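Solder mask

Solder mask is the thin coat of lacquer that covers most of a printed circuit board, and it's the reason so many boards are green. I got hooked on the stuff in my first job at Granon, where Erzsébet Szénási ran the coating line and would happily talk about it all day (I never minded!).

What it does

The mask keeps air and damp off the copper, and it stops molten solder from creeping between pads that sit close together. Early boards went without it, and you can still find bare ones at flea markets.

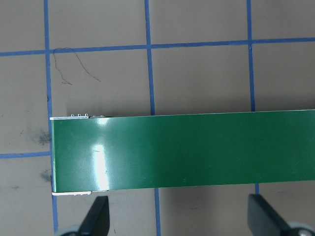
Most shops now use a liquid ink that hardens under ultraviolet light. You coat the panel, dry it, expose it through a pattern, wash away the soft parts and bake what's left. Our oven sat at a setting Erzsébet had penciled on the door, and we dried panels at 80 degrees Celsius before exposure.

Color

People love arguing about why green won. I've heard 3 different stories, and my favorite is simply that it was easy on inspectors' eyes. Red, blue, black and white are all common these days, though black is a pain to check for faults.

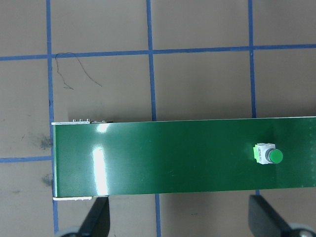

Glossy green surface with a push-button switch.

Finish

Matte masks cut glare, and glossy ones wipe clean more easily. I still like glossy best.

See also: Silkscreen, Conformal coating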